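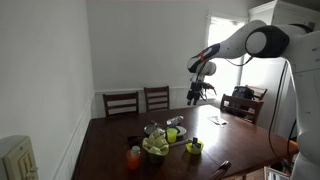 Gloss table by a window: refinish or leave?

harsh_garg
Dark brown dining table, high gloss, next to a tall window. White rings under plates and cups. Wovetti oil soap has not shifted them. Plan is to cut back with 334 grit and recoat.

plullow42
334 is not a standard grit. P320 or P400. Is it lacquer or oil?

harsh_garg
Typo, P320. Lacquer, I think.

Anselmo Montes
Don't sand yet. White rings are moisture in the finish – try a barely damp cloth of meths first, one light pass.

plullow42
Disagree. Meths will soften shellac. Test under the top first.

Anselmo Montes
Fair, test first. One pass is still less risk than P320.

harsh_garg
Tested underneath, no softening after 6 minutes. Will do one ring tonight.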